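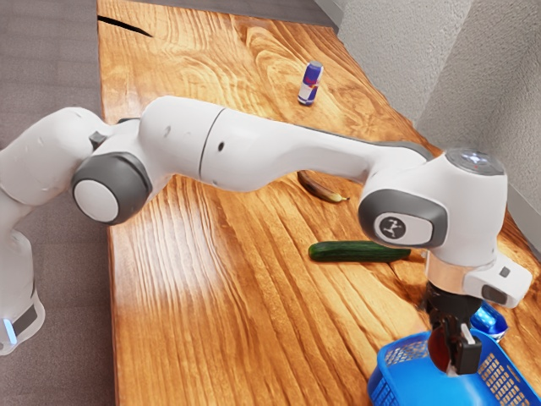
## Returns table goes virtual, people remain solid

As most of you have heard by now (the break room ran the story two days before management did), the returns table at Wevholm is getting an arm. It will stand at the end of the long table, pick up loose items from orders that came back, and put them in the blue basket. At present it does this only on a screen. The Ostumness people build the table in simulation first and let the arm practice there, where a dropped can doesn't roll under the shelving and stay until spring.

I sat through the demo on Tuesday with coffee and an open mind, and finished the coffee. The simulated table is wood, with a much nicer grain than ours. The arm is white and very clean. The groceries are drinks cans, a cucumber, some fruit, and a banana that has gone mostly brown, so whoever set it up has at least met our returns.

### What changes, and for whom

For anyone who wasn't at the meeting, or was at the back next to the vending machine:

- Returns currently take up 3 people per shift, on rotation. Once the arm is in, it will be one person with the arm and two moved to packing.
- All 41 of us stay on the rota. This was asked four times in different wording and the answer held up each time.
- The person at the arm decides what is fit to resell. The arm moves things. It has no opinion on bananas.
- Night shift goes last. Night shift has asked that this be described as a privilege.

The number that started all this is 739, the count of loose items that came back in our worst week in March. If you worked that week you don't need me to describe it. If you were on vacation, we remember.

What bothers people is the rotation, and I think they have a point. Returns is dull, but it's also the one station where you can sit on the high stool and talk. Two of you told me separately that you do your best thinking there. The plan moves that thinking to packing, where the belt makes conversation a matter of lip-reading. Management has promised to look at the belt noise. They have been looking at it for as long as I've worked here, so it must be quite something to look at.

There is also the matter of pay grade. Whoever runs the arm gets the equipment rate for those hours, same as the forklift. Training is one morning, in the upstairs office, on the simulator. You'll set up a table, watch the arm work through it, and learn when to press stop. I had a go at the last part and am told I have a natural gift.

### Why it starts with apples

An apple is round, a can is smooth, and a cucumber is long and goes whichever way it likes. People pick up all three without noticing that they've changed their grip. The arm has two fingers and has to be taught each one, including the case where the apple is sitting right up against the cucumber and it's supposed to take only one of them.

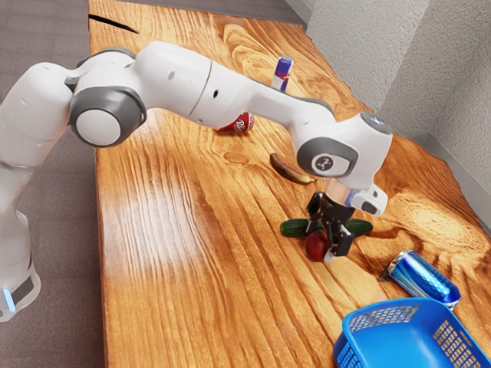
Matěj Charvát wants it on record that he has nothing against the arm and a good deal against the table. In his view ours never looks like the one on the screen: by mid-morning it has tape, somebody's scanner and a split bag of rice on it, and if the thing has only ever practiced on groceries spread out with room to breathe, the first real crate will be an education for everybody. He would also like to know who wipes the gripper when it meets a soft peach, and whether that person gets the equipment rate while wiping.

Fair questions, and I took them upstairs. On the first, the answer is that the simulated table gets messier as the trials go on, and we've been invited to suggest mess. There's a sheet on the door of the upstairs office. So far it has the rice, wet labels, a frozen chicken, and a word I've crossed out. Please keep adding to it. You know what comes back in those crates better than anyone at Ostumness does, and it would be nice for once to be asked before the delivery truck arrives instead of after.

On the wiping: yes, at the equipment rate. I made them say it twice.

Some of you remember the Vurkatar label printer, which was also going to free up our time, and which freed up most of a winter by needing to be switched off and on again. I brought this up too. The reply was that lessons had been learned. The printer is still by the back door if anyone wants to go and see what they were.

### Dates, such as they are

The simulator runs are set at 261 tables before anything with a plug comes into the building. After that, the Ďurica side gets the first arm, for the simple reason that they have the floor space and we have the pillar. We get ours once theirs has behaved itself. Sign-up for the training mornings is on the usual board, under the lost glove.

If you want to see a run for yourself, the upstairs screen is free over the lunch break and nobody will try to sell you anything. It's oddly restful. I went up for five minutes and missed my soup.
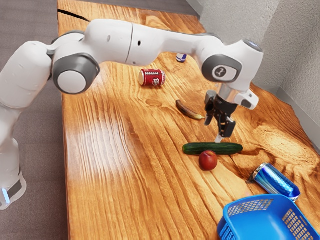 *From the simulator: over the cucumber, with the basket waiting at the corner.*

Comments to the newsletter tray, please, and mess to the sheet on the door. One person has already put mess in the tray.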